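Cell 2 notebook – arm service and re-zero, March

Start 1130. Me on the bench, Sipho Mthembu on the pendant til two, then Chantelle Coetzee.

Reason for opening it up – the long arm on cell 2 has been drifting at full reach again. Fine close in, fine at half, goes off towards the far end of travel. Reshma logged it twice last week and put it down to the wrist. Not convinced. Wrist was done in the autumn and it hasn't had that many hours since.

Power off, lockout on, tag on the isolator. Air off at the wall and bled down – there's still a hiss at the quick connect when you pull it, the o-ring wants replacing, have put two on the Fokance order.

Covers off. Base cover has one stripped screw, lower left. Drilled it out, lost twenty minutes. Whoever used the wrong driver on it please stop. Replacement is from the mixed tin and is slightly longer, doesn't foul anything, checked with the joint turned by hand through the whole range.

Belt, joint 2 – tension low. Gauge read 45 and the sheet taped inside the door wants 60. Brought it up in small steps, turning the joint between each one so it seats. Settled at 58, left it, came back after tea, still 58, took it to 60. No cracks on the belt, a bit of black dust in the housing, wiped out. Joint 3 belt ok, not touched.

Brackets next. Went round all the bracket bolts on the beam with the torque wrench. The big one low down moved nearly a quarter turn before it clicked. That is a lot. Paint-marked the lot afterwards so we can see at a glance if anything creeps. Yellow paint pen is nearly dead, need a new one.

Cable run – the tie nearest the elbow was too tight and had bitten into the sleeve. Cut it off, wrapped the sleeve, new tie left loose enough to get a finger under. Pulled gently on each connector, all good. Gripper plug had a bit of fluff in it, blown out.

Sipho says the gripper has been slow to open first thing in the morning. Took the fingers through twenty open/close by hand-jog, no sticking that I could feel. Put a tiny bit of the Shabalala grease on the slides and wiped off the excess. NOT the white stuff in the tub, that goes like glue, see Killian's entry from before Christmas.

Power back on 14.20. Homed first time. Encoder check clean on all joints. Old fault still in the log (242, comms timeout) which is the one we always get when the cabinet is shut down before the controller, cleared it.

Before running anything on the real cell I put the new offsets into the sim and went through the reach poses there, same as last time. Took a while as the Jandlow plugin had lost its licence again and Chantelle had to restart the machine it sits on.

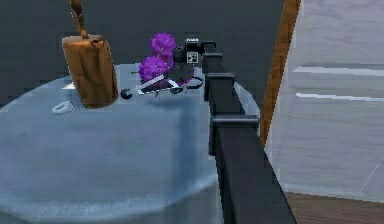 Offsets went in ok and the model loads without complaint. Three reach poses done, near, middle and far, plus the return. Marker on the front of the gripper housing is the one the calibration reads, so it has to stay facing out to whatever camera view you pick – at long reach over the round table the beam comes up from the bottom right corner of the view and you still get the marker square, good. Fingers sit just above the cloth there, which is as low as I want the model to go until the tool height has been done properly. The brackets on the sim model are where I expect, three along the beam with the biggest furthest back, so the bracket numbering on the torque sheet can follow that: 1 behind the gripper, 3 the big one. Have written this on the sheet in pen becuase the old numbering went the other way and that's how bracket 3 got missed.

Changed the far pose limit in the sim so the planner can't push the elbow right out straight. It was allowed to before, and the wrist flips when it gets there. Killian Carré wants to keep the old limit for his stacking job – have saved it under a seperate profile, ask him before deleting.

Back to the real thing. Slow speed, one hand on the stop. Near pose, spot on. Middle, spot on. Far pose, dial gauge against the block, went out and back ten times. Spread is down to a third of what Reshma wrote down last week. Not zero. I think what's left is the wrist after all, or the block isn't as flat as we like to think. Swapped the block for the one from the Zirnier kit and got the same spread so it isn't the block.

Did five more with the gripper empty and five with the test weight. Hardly any difference. Suggests joint 2 belt plus bracket 3 was most of it.

Warm-up matters, note for whoever runs it next. First couple of moves after the tea break were out by more than all the rest. Chantelle has added a warm-up loop to the start script, eight slow sweeps, don't skip it.

Stop button on the pendant feels spongy. Works every time, tried it at each pose, but I don't like it. Tumelo Swanepoel has a spare pendant on the shelf over the compressor, will ask for it.

Covers back on, all screws in, counted back from the tray. Tools wiped and back on the board except the 4 mm hex, which has gone again. Lockout off, tag back on its hook. Air on, listened for leaks, only the quick connect.

To do
– o-rings when the order turns up
– pendant swap, then repeat the stop check at all poses
– wrist: take the cap off and look at the preload, half a day at least, needs two people
– re-check joint 2 tension after a week's running, write the number on the door sheet not on a sticky note
– tool height, real cell first and then copy to sim
– yellow paint pen, 4 mm hex (buy two)
– print the torque sheet again with the new numbers, bin the old ones, there's one in the drawer and one behind the monitor

Reshma – can you run your drift test again with the warm-up on and put the results under this? Same speed as yours from last week or we can't compare.

Finished 17.10. Cell left powered, homed, speed limit still at slow. Key is with Sipho.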